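November 5, 2023
14 shares | 2 comments

Toslow is happy to share that Hestora, its two-armed tidying helper, is joining the housekeeping crew at our Zetura guest apartments.
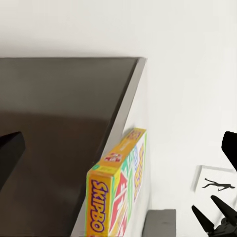 All 27 of our housekeepers keep their jobs and their hours, and they've been practicing with it in simulation since August.

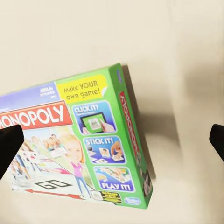 What changes for the crew

Less bending, for one!

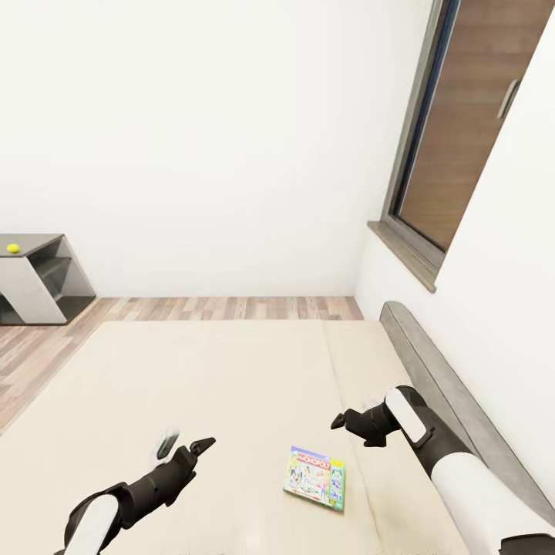

Training takes 18 hours, all of it paid. Crews start on simple rooms, with a board game left on the bed.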